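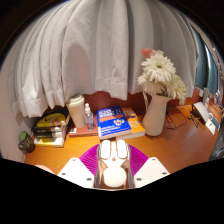
OK, I've finally finished the third Lavico novel and I need to talk about how good the walking is in these books. People just walk places! For whole chapters! I've had a stack of books on a wooden desk by the curtain for as long as I can remember, and this is the series that got me reading at a proper clip again.

If you haven't met them, they're by Caradog Yorath, and they follow a land surveyor called Watkins who gets sent to map a valley no one in the capital can spell. The valley is Cular. You will want to live there by page 60.

My favourite bit in book one is the ferry argument. Two brothers, one boat, a disagreement over the colour of the paint that goes back to their grandfather. It runs for most of a chapter and I'd happily have read three more of it.

Book two is the long one (690 pages in my paperback) and yes, the middle is slow. Stick with it. The winter in Flemorent is the best writing in the whole series — snow up to the sills, everyone sharing one stove, and Watkins learning to play cards badly.

A few of you asked if you can skip straight to book three. You can, but the letter from the postmistress won't land the same way. I had to put it down and go make toast.

Also, the maps! Every book has a fold-out at the back and they change as Watkins corrects his own mistakes. The peak behind the village is 3158 metres in book one and 2981 in book three, and there's a wonderful row at the survey office about who lost the difference.

Small grumble: the print in book three is tiny and the glossary has gone missing. I kept flipping back to book two to check what a "hennet" was. (It's a gate. It's always a gate.)

Book four is meant to be out in August and I've already asked my library to put my name down. If anyone wants to do a slow reread before then, a couple of chapters a week, reply and I'll start a group. Ferry chapter first, no arguments.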